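Buying a family-owned supplier: what we learned from the Losel sale
Speaker notes, Veikko Pesonen, May 21, 2021
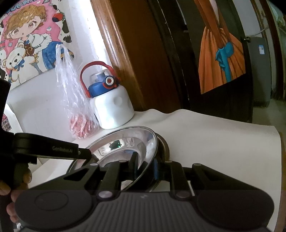 1. Opening (keep short)

Thank the hosts. Say who I acted for: the buyer, Bresent. The seller was the Solheim family holding. The target was Losel, which makes controls and handling parts for packaging lines. Signing was in November. I can talk about structure and process. I can't talk about price, so please don't ask in the Q&A.

2. The target

Losel had 518 employees at two sites and one main customer, Anum. The Anum supply contract had a change-of-control clause. We found it in the first week of due diligence, on page three of a side letter that was missing from the index. Ask the room: who reads side letters first? Wait for hands.

3. Share deal or asset deal

Bresent wanted an asset deal at the start. The family wanted to sell 100 percent of the shares and be done with it. Moving the supply contracts one by one would have needed consent from every customer, so we went with shares. In return the buyer got a specific indemnity for old tax years and a longer claims period for title.

4. Closing conditions

There were three: merger clearance, written consent from Anum, and release of the bank's security over the shares. Clearance was the easy one. The bank release took longest – the original pledge had been signed by a company that no longer existed under that name. Show the timeline slide and leave it up.

5. The data room

More than 3,000 documents, many of them scans with no searchable text. We gave the client a report listing red flags only. Management read it, and I doubt they would have read a full one. Mention that the employment section was done by a separate team and came in two days late. Skip this if we are past the halfway mark.

6. Warranties and the cap

The family had not run the business day to day for years and did not want to give operational warranties. We settled on knowledge-qualified warranties, with the two managing directors named as the knowledge group. The cap was 20 percent of the price, with title and tax outside it.

7. Between signing and closing

Go slowly here. The covenants said Losel could make no large purchases without consent, and then a machine order came up in the second week. Bresent's consent had to go through legal, because clearance was still open and the buyer could not be seen to run the company. Agree on a contact person and a reply deadline in the contract. Ours had neither.

8. Questions

Handout is at the door. If someone asks about warranty insurance: we got a quote, and the client decided against it.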